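Office Plants & Indoor Growing > General > Do we water the office plants or does the contractor?

Thread started by mulgarat

mulgarat
2021-07-08
Bit of a vent and a bit of a question. Our building changed plant hire mobs. Used to be a bloke who came in every second week with a trolley and just sorted it. Now it's Flodow and the contract says "maintenance visits as required". As required by who?? Three peace lilies on our level have gone crispy at the tips and the ficus by the kitchenette dropped half its leaves over a long weekend.

So do we water them ourselves or will that void something. Facilities haven't answered my email. Level has 20 odd people on it and everyone has a different theory.

stobie_pole
Don't touch them. We had the same setup at my last place. Everyone "helped" and the lot drowned. Contractor took one look at the saucers and billed us for replacements, 532 dollars, I saw the invoice.

mulgarat
Yeah that's my fear. Bloke from accounts tips his leftover water bottle into whatever's nearest.

kewpie_in_kew
Disagree with stobie. If the contract doesn't say hands off then water them, they're living things. Stick a finger in up to the second knuckle, dry = water. Not rocket science. Peace lilies will flop before they die anyway so you get plenty of warning.

stobie_pole
Finger test is no good on hire plants. Half of them are a nursery pot sitting in a bigger pot with a resevoir down the bottom. Top is bone dry, roots are swimming.

kewpie_in_kew
So lift the pot up and look??

stobie_pole
It's a ficus taller than me. You lift it.

omprakash_t
Hi all, Omprakash Thakur, I used to do interior plant rounds so can speak from the other side. Quick points as I'm on lunch.

"As required" nearly always means a set number of visits a year that the account manager knows and you don't. Ask for the visit schedule, not the contract. Different document. On my old run I had a card for every floor and the building manager was meant to keep a copy, hardly any did.

Crispy tips on peace lilies = could be dry, could be too much feed, could be the tap water. Leaf drop on ficus, 9 times out of 10 it got moved or the heating changed. Did someone move it?

mulgarat
...yes. Someone moved it to get at the powerpoint. Moved it back after though

omprakash_t
There you go. It'll sulk for a few weeks then reshoot. Leave it be, don't feed it.

gumnut_gail
Our level's a mixed bag too. Lucky bamboo's the only thing that's thrived under the change of contractor. Up by the big windows and handrail, long ceiling lights on all day as well, leaves going every which way.
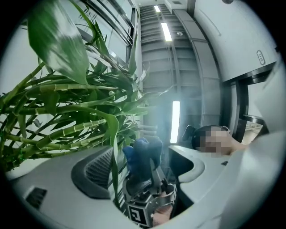
Things I've tried with ours, in order

1. Filtered water. Tap water here is pretty heavy on the chlorine and bamboo hates it, tips go yellow. Took the jug from the kitchen, no complaints so far.

2. Quarter turn every week or so, otherwise the whole thing leans to the glass.

3. Wiping the leaves. Damp cloth, no leaf shine product!! I know people love it. It clogs them up.

4. Taped a note on the kitchen fridge saying who waters what. Lasted a fortnight then someone put a birthday roster over it.

stobie_pole
Lucky bamboo isn't even bamboo fyi. Dracaena.

gumnut_gail
Yes thank you stobie, we know

kewpie_in_kew
Agree on no leaf shine. Disagree on turning it. I never turn mine and it's fine, they straighten up if the light's decent from overhead as well. Also direct sun through glass will bleach them, I'd keep an eye on that come summer.

gumnut_gail
Fair call on summer. In July I'm not fussed, sun barely gets over the building opposite. Will pull it back from the glass by November.

baldivis_ben
Can I ask the dumb question, why does the company hire at all? Go to Siddiqui nursery, buy the lot outright, done. We pay 900 a quarter for hire and I reckon I could replace every plant on the floor for that.

omprakash_t
You could. Then who repots, who treats the scale, who carts off the dead ones, who's insured when a saucer leaks onto carpet tiles. Not saying hire's always worth it. But the plants are the cheap bit.

baldivis_ben
Scale's a spray and a rag mate

omprakash_t
Until it's on every floor. I've done a building where it went up through four levels on people's desk plants. Took most of a year to clear.

kewpie_in_kew
With Ben on this one. Our office bought ours, a couple of us look after them on a Friday arvo-ish sort of basis, zero dramas. Lost one fern. Ferns die, that's what they do.

stobie_pole
And when you two leave?

kewpie_in_kew
Someone else does it?

stobie_pole
lol

tassie_tiggy
Came here from the other thread on moisture meters. Anyone used the Orex one, the one with the long probe? Wondering if it gets down past the inner pot on hire plants, would sort out the finger test argument.

stobie_pole
Had one. Reads wet in everything, including my carpet.

gumnut_gail
Mine's ok but I only trust it for dry / not dry. Ignore the numbers in between. Wipe the probe after or it goes rusty.

omprakash_t
Look for a little float gauge near the rim first, red or clear tube. If there's one there you've got a resevoir pot and you don't need a meter. Let it sit on empty for a week before you top it up. Most people fill it the second it hits empty, that's your root rot right there.

mulgarat
Just went and looked. There IS a gauge on the ficus, under the bark chips. Reads max. So stobie was right, somebody's been filling it.

stobie_pole
Screenshotting this

kewpie_in_kew
One plant!! The lilies could still be dry.

mulgarat
Lilies have no gauge that I can find. Soil's dry as. Gave them half a cup each, don't tell Flodow.

Facilities finally wrote back btw. Said to log it as a job in Traka under "fixtures". The plants are fixtures apparently. Dropdown has carpet, blinds, whiteboard, other. Put other.

omprakash_t
Put in the job that you want the visit schedule in writing, and the name of the tech doing the round. Once there's a name on it things get better quick. Techs don't mind being rung up, we'd rather know.

gumnut_gail
And snip the brown tips on an angle with clean scissors so they don't look chopped. Leave a sliver of brown, if you cut into the green it just browns again.

baldivis_ben
Still reckon you should buy your own

mulgarat
Noted Ben. Will update when someone turns up. Accounts bloke has been spoken to, says it was only ever the one pot and only sparkling.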